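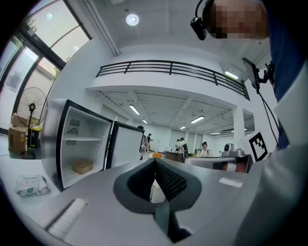

Naledi Coetzee

The gym on Mako Street wants me to pay for fourteen months so that I can have twelve. I have read the leaflet three times and still can't make the offer come out as a saving. It arrived in December, when every business with a treadmill decides we must all be ashamed of ourselves.

I don't object to exercise. I walk to work and I swim when the pool is open. What I doubt is the resolution, and the trade that has grown up to feed on it. A person who has ignored running since school is told that the first week of the year is the moment to begin, in the dark, in the rain, with a new pair of shoes. By the end of the month the shoes are in the cupboard and the direct debit carries on.

My neighbour Gerrit Mabaso disagrees with me about all of this. He says a date on the calendar gives people a push, and that a push is better than nothing. Perhaps. He also set himself a target of 1000 press-ups last January and stopped when his shoulder went. I brought his bins in for a fortnight.

Then there is the advice. Corkico, who sell powdered breakfasts, would like me to keep a diary of my goals. Why would a firm that sells breakfast care about my diary? The free one they send out has their name on every page, and a coupon at the back that runs out before spring.

If you want to change something, May seems a perfectly good month for it. It's light until late and the gym will be half empty. They might even charge you for twelve months and give you twelve. I asked at the desk on Mako Street whether they would, and the young man said he'd have to check with Prarkham, where the head office is. I'm still waiting to hear.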